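Old office desktops: wipe and donate, or strip for parts?
Hirden Community Boards > Home and Garage > Hardware

srizk
Posted 2025-10-10
My sister's accounting office closed in May and I ended up with 19 desktops. They all power on. Most have 8 GB of memory and a plain hard drive. I'd like to give them to families through the library, but I don't want to spend my winter on it. Is it worth fixing them up, or should I pull the memory and drives and take the rest to the recycler?
Siham Rizk

oldfuse
Fix them up. Put a cheap SSD in each one and install Linux Mint. A machine like that is fine for email and homework. Lay the tower on its side with the panel off before you start - it's much easier on your back and on the cables.

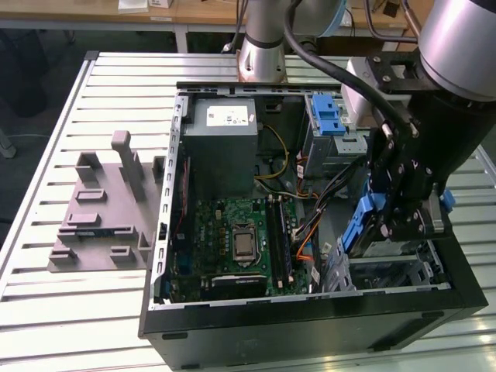 Re: Old office desktops
tannerk
I disagree with oldfuse. We did this at our church and half of them came back. People wanted Windows, and the power bill on an old tower isn't nothing. Sell the memory, recycle the cases, give the library the cash.

oldfuse
Came back because of Linux, or because no one showed them how to use it? We gave ours out with a two-page handout and had 3 returned.

tannerk
Some of both. The printer was the usual complaint. I still wouldn't do it again.

mapleridge_jo
Whatever you decide, deal with the drives first. An accounting office means tax records. Deleting files isn't enough. If the drives are being replaced anyway, keep them out of the donation pile and have them shredded. Trukus charges around 2 dollars a drive here and gives you a certificate. Put the certificate with the office papers.

Also vacuum the room, not the inside of the case. Use canned air on the boards and hold the fan blades still while you spray.

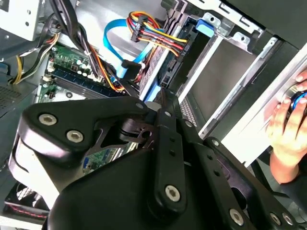 srizk
Do I need to replace the little battery on the motherboard too?

mapleridge_jo
Only if the clock is wrong after the machine has been unplugged overnight. It's normally a CR2032, and the drugstore has them.

tannerk
Buy those in a bulk pack if you need more than a couple.

srizk
Thanks. I'll do 2 as a test and ask the library if anyone wants them before I order more SSDs. The drives are going to the shredder either way.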